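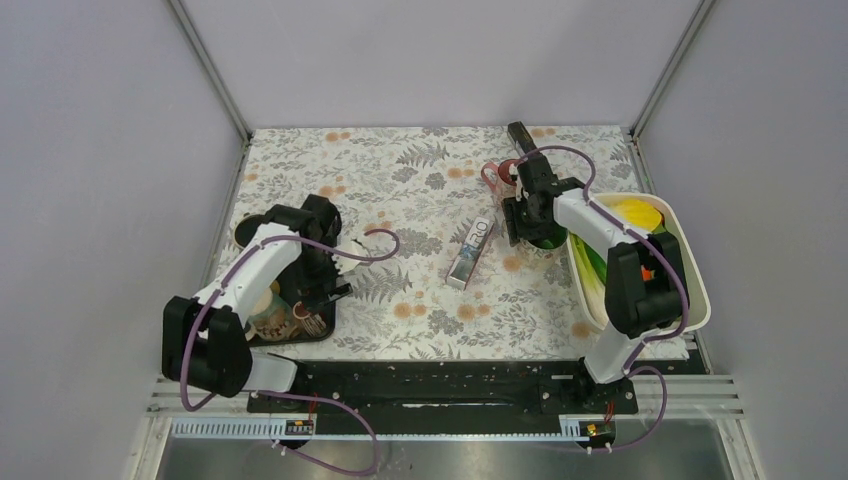 Kivamo, ferro de engomar a vapor sem fio: dois meses de uso

Escrevo isto depressa que tenho roupa à espera. Comprei o ferro em fins de dezembro, numa promoção da Hervieu, 61 euros com portes. Queria um sem fio há anos. O antigo tinha o cabo todo torcido, fazia faísca, já não dava.

Primeiro o que interessa a quem só lê o princípio: engoma bem, pesa menos do que eu esperava, a base aquece depressa. O depósito é pequeno. Se passas lençóis de casal ou toalhas de mesa grandes, vais à torneira muitas vezes. Eu passo muitas toalhas. Faço bainhas e toalhas para fora, algodão quase tudo, algum linho, e é por isso que fui tão chata nos testes.

Caixa. Simples, cartão, sem esferovite (obrigada). Ferro, base de carga, copo medidor, manual em seis línguas e o português é do Brasil e mal traduzido. "Não imergir o vaporoso". Pronto.

Aquecimento. Da primeira vez cheirou a plástico uns minutos, depois passou. A luz fica vermelha, quando está pronto fica verde. O problema é que o verde é mesmo clarinho e de dia, com a janela atrás, não vejo nada. Acabei por me guiar pelo bip. O bip é irritante, não se desliga. Procurei no manual todo.

Autonomia fora da base. A parte que me fez hesitar em comprar. Pousas na base, pegas, passas, voltas a pousar. Com algodão fino é na boa, o gesto de ajeitar o pano já dá tempo para ele recuperar. Com linho não. O linho quer calor contínuo e a meio de uma passagem comprida sente-se a base a arrefecer, o tecido começa a prender. Para linho voltei ao ferro da minha mãe, com fio, que pesa como um tijolo e nunca falhou.

Vapor. Bom. Jato forte, sai também na vertical, usei em cortinados e resultou melhor do que pensava. Pingou duas vezes, as duas por culpa minha, carreguei no vapor antes da luz verde. Em tecido branco estampado uma pinga não faz mal. Em seda faria, não me arrisquei.

Bico. Aqui perde pontos. É arredondado demais. Para cantos em esquadria, que é o que mais faço, preciso de entrar mesmo na dobra e este não entra. Vou lá com a unha e um pauzinho, e depois passo por cima. Nas bainhas direitas nenhum problema. Entre botões, fraquinho.

Base. Desliza muito bem em algodão. Fiz a asneira de passar entretela do lado errado na segunda semana, colou tudo. Limpei com pano húmido e vinagre, saiu sem riscar. A Josiane Chevalier, que costura comigo à tarde, tem o modelo da Jollora há mais tempo e diz que a dela já tem riscos à frente. Experimentei o dela um dia inteiro, já agora fica a comparação:

Jollora: depósito maior, bico melhor, mais pesado, base de carga que escorrega na tábua. Mais caro 18 euros quando vi.
Kivamo: mais leve, base de carga firme, melhor pega para mão pequena. Depósito curto.

Se fizesse só linho comprava o da Jollora. Se calhar nem esse, comprava com fio.

Calcário. A nossa água é péssima. Uso água desmineralizada misturada, meio meio, e até agora zero manchas. A função de auto-limpeza faz muito barulho e deita água por todo o lado, façam em cima do lava-loiça, não em cima da tábua como eu fiz.

Assistência. Tive de contactar a Hervieu porque a tampa do depósito vinha frouxa. Responderam no dia seguinte, uma Jyoti Chaudhary, muito simpática, mandou tampa nova sem me pedir o ferro de volta. Chegou dentro de um envelope almofadado, encaixou à primeira. Cinco estrelas para essa parte, a sério.

Consumo não medi. Não tenho aparelho para isso e a conta da luz não mexeu de forma que se note.

Coisas pequenas:
o botão da temperatura fica mesmo onde ponho o polegar, rodei-o sem querer várias vezes
a cor é feia, um azul de farmácia
a base de carga tem sítio para enrolar o cabo, bem pensado
desliga sozinho ao fim de uns minutos parado, e depois é preciso carregar e esperar outra vez, um bocado chato quando estou a alfinetar entre passagens

Nota: 7 em 10. Para roupa do dia a dia, camisas, toalhas de algodão, recomendo. Para quem trabalha com linho ou faz muitos cantos, pensem duas vezes. Pelo preço normal, sem promoção, não sei se o comprava outra vez.

Em março vou ter uma encomenda grande de guardanapos e aí é que ele vai ser posto à prova, se avariar venho cá acrescentar. Se alguem souber desligar o bip diga nos comentários por favor.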